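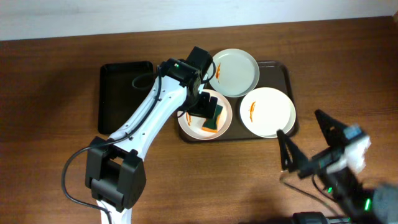

Tempo de leitura: 2 min
Imprimir | Enviar por e-mail

Serviço de Mesa e Copa — Notas da aula 11
Unidade 2: Recolha e circulação da loiça

A recolha começa quando todos os clientes da mesa terminaram o prato. Retira-se pela direita, salvo indicação da casa, e nunca se raspam restos à frente do cliente.

Sequência básica:
1. Pratos principais, com os talheres cruzados sobre o primeiro prato.
2. Pratos de pão e manteigueiras.
3. Saleiros e galheteiros.
4. Migalhas.

Os copos de água ficam até ao fim. Os de vinho saem com o prato que acompanharam, a não ser que ainda tenham bebida — nesse caso pergunta-se.

Tabuleiros

O peso vai ao centro e as peças altas ficam do lado do corpo. Loiça limpa e loiça suja não partilham tabuleiro, mesmo em trajetos curtos. Na copa, o tabuleiro pousa-se antes de se tirar qualquer peça.

Caso para discussão: Hotel Drevora

O restaurante serviu cerca de 321 refeições num almoço de maio. A responsável de sala, Henrike Steinbach, separou a entrada e a saída da copa e passou a recolha dos copos para uma só pessoa. Comparem com o esquema da sala Wainwright, dado na aula anterior, em que as duas circulações se cruzam junto à porta.

Para a próxima aula: ler o capítulo 2 do manual de Bradley Kershaw e trazer um desenho simples da circulação numa sala que conheçam. Basta uma folha, a lápis, com a porta da copa assinalada.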